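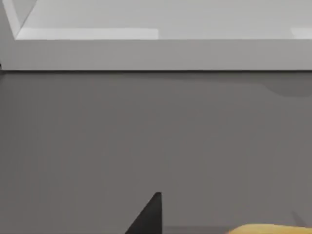
Touran Babaei told me at the door that I should not expect more than ten people, and that I should be glad if five of them wanted to sign. She has collected names for two petitions before mine, so I believed her. She also told me to bring my own pen, and a second pen for when the first one walks away.

I am writing this in the kitchen and my feet are still in a bowl of water. I want to put down the whole day while I have it clear in my head.

We need 570 valid signatures to put the question on the town ballot in the spring. The question is simple. Should the town council publish the name of every person or company that gives more than 100 dollars to a local campaign, and should it do this before the vote and not four months after it. When I first read the present rule I thought my English was failing me. I read it three times with the dictionary. The list of donors comes out when the election is already a thing of the past, and it hangs on paper in the clerk's hallway, next to the dog license forms.

In the morning I had Villalobos Street, both sides. Touran took the part behind the school. I practiced my sentences in front of the mirror before I went, and at the first house I forgot all of them. The man was patient. He asked if I was selling windows. I said no, I am asking for your signature so that we can know who pays for the campaigns. He said, "That I would also like to know," and he signed on the mailbox. After him it was easier.

At number 14 a woman asked me if I am allowed to do this. I understood that she meant my accent. I told her that I have been a citizen for six years and I vote in everything, even for the library board. She turned a little red and said she had never voted for the library board. She did not sign, but she took the paper and she said she would read it. I was upset for the length of two driveways and then I was not upset anymore.

The most difficult conversation was with a young man who works for Zurkell, the company that wants to build on the old fairground. He was very polite. He said that people will stop giving money if their names are published, and then only rich candidates will be able to run. I did not have a good answer ready. I said that a person who gives 20 dollars would not be on the list, only the bigger ones. He said 100 dollars is not so big today. Perhaps he is right about this. I wrote it down to bring to the meeting. I would not mind a higher number, if the list comes before the vote. Touran minds very much. She says if we open the number for discussion now, we must throw away all the sheets and begin again, and legally I think this is correct.

For lunch we sat on the wall by the Werel bakery. Touran had bread with cheese and she gave me half, and I gave her half of my eggs. We compared our sheets. She had 31 and I had 17. She looked through mine and crossed out two in pencil, one with no address and one where the man wrote his address in the next town. I was ashamed that I did not notice the town. She said she lost a whole page once, on her first petition, since the date was missing at the bottom. So now I checked the date on all my pages, twice.

In the afternoon it rained and we went together to the community center, where the Veleo neighborhood association had its meeting. They gave us three minutes at the end. Touran pushed me to speak. I held the paper but I looked at it only one time. Someone asked who is paying for our campaign, and the room laughed, and I could say with a clean conscience that the copies were paid by me and the coffee by Touran. Eleven people signed. One old gentleman shook my hand and told me that in 1974 he tried to get the budget read aloud in public, and that it took him two years.

In the evening I made the new total. With today we are at 388, if the clerk accepts all of them, and Touran says the clerk never accepts all of them. She wants us to bring at least 100 extra. The sheets must be in the office by noon on the last working day of December, and she wants to bring them a week earlier, in person, and ask for a stamped receipt.

My brother called and asked why I do this in a town where I do not even own the apartment. I told him that renters also vote. He said I sound like our mother. We talked then about his knee.

Tomorrow I will do the long street by the river, if it is dry. I must buy pens. I must also learn to say "disclosure" without stopping in the middle.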